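Meenakshi Kurian had money for four new grippers and a list of 20 things the packing line at Clunura wanted. She began with the grippers, she says, "as the rest of the list hung off them".

Her team tried the parallel-jaw type in simulation before asking for a price. "It costs us staff time and a licence. A wrong order costs us a year," she says.
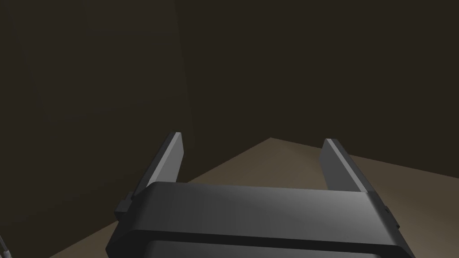

Simulation: Clunura

Two suppliers quoted. Tomić was cheaper per unit but wanted 12 weeks, and spare fingers were extra. Grisarar included them. Kurian went with Grisarar and put the difference down as maintenance.

She would budget differently next time. "I left out the mounting plates and the training. Both came out of the Tinus project, and I had to explain that."

The order goes in this August. Only two of the four will be fitted at first, on the small-carton cell, with the others kept in stores until the guarding has been signed off. "I'd like them all running," she says. "But the electricians are booked and I won't pay for weekends."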